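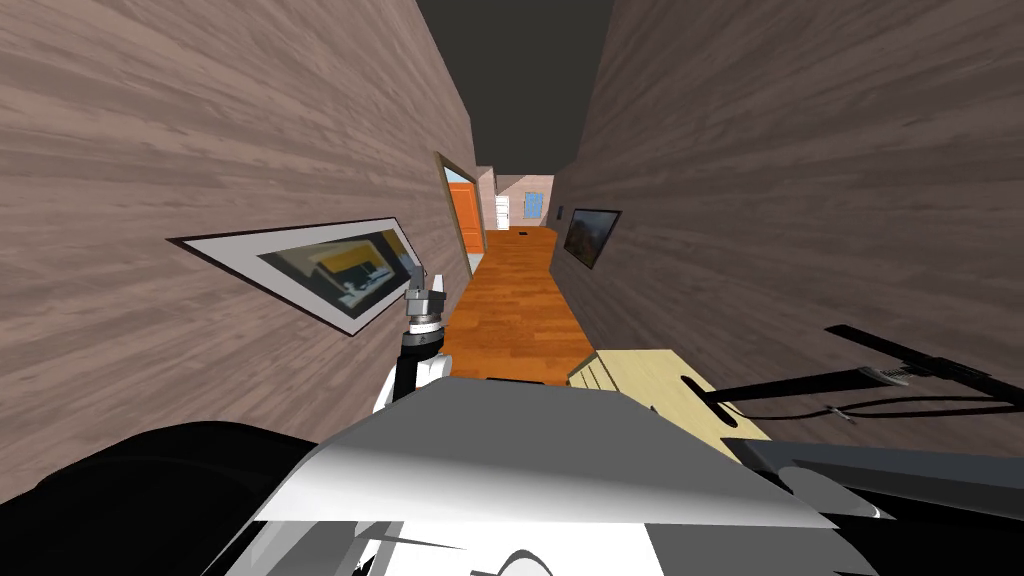

Chidiac 6 promises smaller stylesheets, with a catch

Cultenus has released version 6 of Chidiac, its CSS build tool, and says the update cuts the average stylesheet by more than half. That figure deserves a closer look.

The company's headline test took a 639 KB file down to 235 KB. The file came from Donditz, a component library that Cultenus also maintains, and the release notes don't say how much of it was unused code to begin with. Any decent purge step would have made a dent. No results are given for a hand-written stylesheet, or for a site that already runs a minifier.

The bigger change is nesting. Chidiac now leaves native CSS nesting alone by default, so teams supporting older browsers will have to switch the old behavior back on in their config. The upgrade guide mentions this once, near the bottom.

Cultenus says 3,000 projects tried the beta. It hasn't said how many kept it. Developers of Hellow, a static site generator that bundles Chidiac, are staying on version 5 for now and plan to look again in June.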